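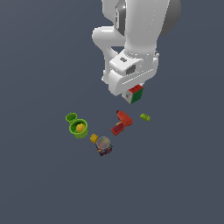
Otberg Airport Opens Overnight Rest Area for Connecting Passengers

Saturday, October 10, 2020

Otberg Airport has opened a free overnight rest area for passengers with long connections, the airport authority announced this week. The area occupies the former departure lounge on the upper level of Terminal 2 and is available to any traveler holding a boarding pass for an onward flight within the next 24 hours.

The rest area has 342 reclining seats, set out in rows with space between each seat in accordance with current health rules. Lights are dimmed from 10 p.m. to 5:30 a.m., and boarding calls are not broadcast in the area during those hours. Passengers are asked to set their own alarms. Blankets are not provided at present, but sealed travel blankets may be bought at the information desk until midnight.

Access is through security, next to Gate 14. Travelers whose bags have not been checked through to their final destination will need to collect them and check in again before using the area. Airlines serving Otberg generally open their desks three hours before departure, and passengers arriving late in the evening should confirm opening times with their carrier.

The project was carried out by Cindard, the company that manages passenger services at the terminal, and was completed in September. It replaces an earlier arrangement under which passengers were permitted to remain in the food court overnight. In a survey held before the work began, 1483 passengers gave their views on overnight facilities, and 537 of them had spent at least one night in the terminal during the previous two years. Quiet seating and access to drinking water were the two requests made most often.

"Many of our connecting passengers arrive after the last train has left for the city and depart before the first one returns," said Kirsty McPhee, head of passenger services at Cindard. "A hotel room is not always practical for a stay of six hours. We wanted those travelers to have a suitable place to sit down, charge a telephone and sleep."

Showers are located on the same level and may be used free of charge between 5 a.m. and 11 p.m. Towels are available for a small fee. Two water fountains have been fitted with bottle fillers, and the Sepúlveda café across the hall will stay open until 1 a.m. on nights when delayed flights are expected.

Travelers with a daytime connection of five hours or more may also take the Drineline bus to the old harbor. The bus leaves from Stop C outside Arrivals every 40 minutes, and the ride takes 25 minutes each way. Passengers should check entry requirements before leaving the transit area – some visitors will need a visa even for a short trip – and should be back at the terminal no later than two hours before departure.

Seats in the rest area cannot be reserved. Families with children under 12 may ask staff to direct them to the section nearest the washrooms.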